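Kernora hand-held gripper, reviewed for demonstration work

We bought the Kernora in August to test a grasping method that learns from human demonstrations alone, with no arm in the loop. Over 29 sessions we recorded 695 grasps, 220 of them on soft toys.

The policy trained on those 220 held on to plush well but squeezed hard boxes too much. Adding 60 box grasps cured most of it. Eylül Karakaya ran the same test on her own data and saw a smaller gain.

As a tool it is easy to live with. The blue ridged fingers grip fur nicely, and the linkage stayed true throughout. My wrist ached after long sessions – a lighter body would help. Fast moves also blur the background, so go slowly.

Sveva Rizzi

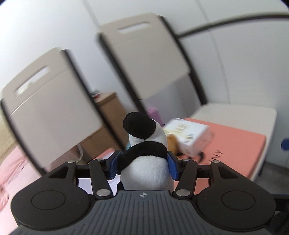

Plush penguin held between the Kernora's two fingers.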